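25 February 2023

I finished The Salt Register last night at some ridiculous hour and I've been wandering round the house all morning wanting to talk to someone about it, so you lot will have to do. It's by Teresa Domański, it's a fantasy (sort of), and I picked it up from the library because I liked the cover. I know, I know.

So! The setup. Makowska is a town on a marsh where every promise anybody makes has to be written in a big ledger, and if you break one the marsh comes up a bit. Only an inch or so for a fib about who ate the last bun, but a broken marriage or a dodgy land deal can put a whole street underwater. The girl at the middle of it all is Rerker, who is fifteen and works as a copyist in the register house. She finds a promise in her dead mother's handwriting that she can't make sense of, made out to a man called Stalov, and the date on it is still to come.

That's the first 100 pages, and I'll be straight with you, I nearly gave up somewhere in the middle of them. There's an awful lot of ink. Types of ink, how you make ink, which ink is for which sort of promise. I did start to enjoy it in a funny way, like when someone at a party tells you all about their allotment, but if you're the sort of reader who wants a sword fight by chapter three then you're going to struggle. Stick with it until the boat trip. After the boat trip I didn't put it down except to feed the cat.

What I loved most was Rerker herself. She's cross all the time! Properly cross, in the way that fifteen-year-olds are, and the book lets her be wrong about things for ages without tidying her up. She's horrible to her uncle for most of the story and he more or less deserves it, and then there's a bit with a coat (I won't say more) where I had to go back and reread all the earlier scenes with him in. I cried on the sofa over a coat.

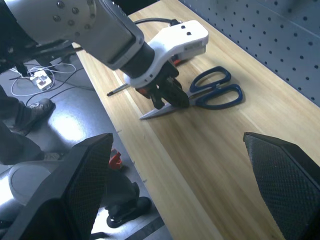 Stalov I'm less sure about. He's built up so much before he turns up, with people going quiet when his name is mentioned and so on, that when he finally walked in I was a bit let down. He talks in riddles. I've got a very low tolerance for people who talk in riddles when a child is asking them a sensible question about her mum. He gets better once the two of them are stuck in the bell tower together, and his last scene is lovely, but I think he needed a chapter to himself earlier on.

And the villain, if she is one, is fab. She runs the register house and she's so reasonable! Every time she explained herself I'd be nodding along, and then I'd get to the end of the page and think hang on, that's dreadful. I wanted far more of her.

The other thing I keep coming back to is how the magic works, or how little of it gets explained. You never find out why the marsh cares about promises. There's a creation story told twice by two different people and the versions don't match, and that's all you get. My sister read it in September and this drove her up the wall, she rang me to complain and I had to keep shouting over her so she wouldn't spoil it. I didn't mind at all. I'd rather have that than a great wodge of history dumped in my lap, and there's already the ink to get through.

Slight warning for anyone thinking of it for a younger reader: the flood in the second half is frightening, and one of the animals doesn't make it. I'd say it's fine for most teenagers and for grown-ups who can cope with a sad goat.

I don't normally give marks but a few of you have asked me to, so let's say 9 out of ten, with the missing one split between Stalov's riddles and the chapter about oak galls. My copy is a paperback from Dostach, who I'd never heard of before, and the print is nice and big, which my eyes were grateful for.

Next up is the one with the lighthouse that everybody was going on about over Christmas. I've read two chapters and there's already been a murder and a very good description of soup. If any of you have read The Salt Register please tell me what you think Rerker wrote on the last page, I've got a theory and my sister says it's rubbish.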